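Drimberg Reel Club Newsletter
Jan 26, 2020

Gatti print of "The Fallitz Run" comes to Drimberg in September

The club has a booking for the restored print of The Fallitz Run, the second film in the Gornden series. It will show on the big screen at the Gatti in September, with one evening showing and one matinee. This is the long cut, with the canyon chase and the full docking sequence put back in. Most members will only have seen the shorter version that was sold on tape.

For those who have not followed the series, the Gornden is a salvage ship. In the first film it is a background vessel and gets less than a minute of screen time. The writers liked the model enough to build the second story on it. The plot is simple. The crew takes a contract to tow a dead freighter out of orbit around Fallitz, finds out that the freighter still has its cargo, and has to decide whether to report it. The middle section drags, and the long cut does not fix that. The last half hour holds up very well.

The main model was built in two sizes. The larger one was used for slow passes and the docking shots, and the smaller one for anything with stars moving behind it. You can tell them apart by the antenna mast, which is straight on the large model and bent slightly back on the small one. The two are cut together in the canyon chase, so the mast changes shape several times. The restoration left this alone, and most of us are glad it did.

Sound is the bigger change. The old tape release had a flat mono track, and the engine noise covered a good part of the dialogue in the cockpit. The new print has the original theater mix. The captain's speech before the tow can be heard in full, including the line about the registry number, 2538, which comes up again in the third film.

The Gatti seats 300. Members can reserve from the first day of September, and any seats left a week later go on public sale. Reservations are made at the club desk or by mail. Please say which showing you want. We had 209 people at the last series screening and had to open the side doors late, so come early if you want to sit in the center rows.

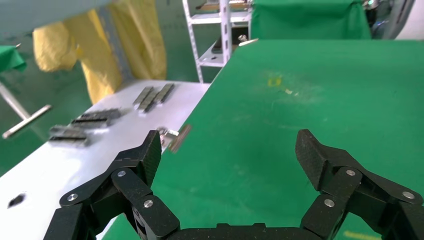 Gripper with its two fingers fully open.

The club guide to the series has been updated to cover the long cut. It lists the restored scenes in order, with notes on which model appears in each. Copies are at the desk, and members who bought the old edition can trade it in at no cost. The print fund now stands at $885, all of it from the raffle and the used book table. It will go toward the rental of the third film if a good print can be found. The fourth is not being considered at this time.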